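用了两个多月的 Prikena 浅色木桌，来夸一夸

搬进新家以后一直想要一张颜色浅的桌子，逛 Drurkatier 的时候看到 Prikena，站在旁边摸了好一会儿，当场就下单了！900 块，对我来说不算便宜，但到现在没后悔过。

先说桌面。颜色是很淡的奶油色，带一点粉米色的纹，哑光，手掌贴上去特别舒服。木纹有长长的直线，也有一小块绕成椭圆的弯纹，我吃早饭的时候常盯着它发呆（真的很好看）。

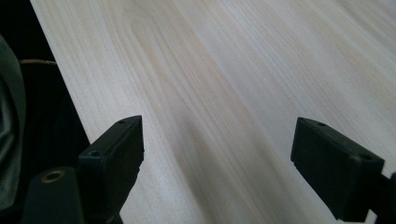 桌面木纹，边沿很直

组装我一个人弄了大概 400 秒……开玩笑的，其实折腾了一个晚上，18 颗螺丝，说明书字太小。拧完以后桌子很稳，写字不晃。桌角是圆的，这点我太喜欢了，以前那张方角桌子撞得我腿上全是青。

收纳配的是 Dutarell 的黑色铁丝网篮，长方形，矮矮的，放在浅色桌上一黑一白特别精神！

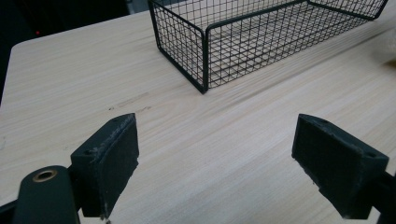 网眼细，小夹子、橡皮之类不会漏出来，隔着网还能看到下面的木纹，所以不觉得笨重。我原本担心铁丝会刮桌子，后来习惯了拿起来再挪，不拖着走。

缺点也有：浅色桌面藏不住印子，灰灰的蹭痕侧着看挺明显，爱干净的朋友要勤擦。
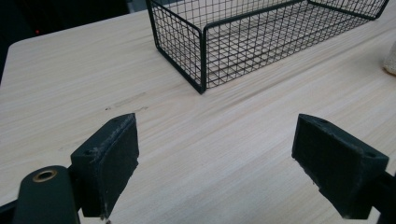 适合谁买

房间偏暗、想让屋里亮堂一点的，很推荐。家里有小朋友天天画画的，可以再想想，或者铺张垫子。我自己还想再买一个同款网篮放在厨房，装茶包正好。

Nina 的家居小记｜联系我们｜版权所有，转载请注明出处｜返回顶部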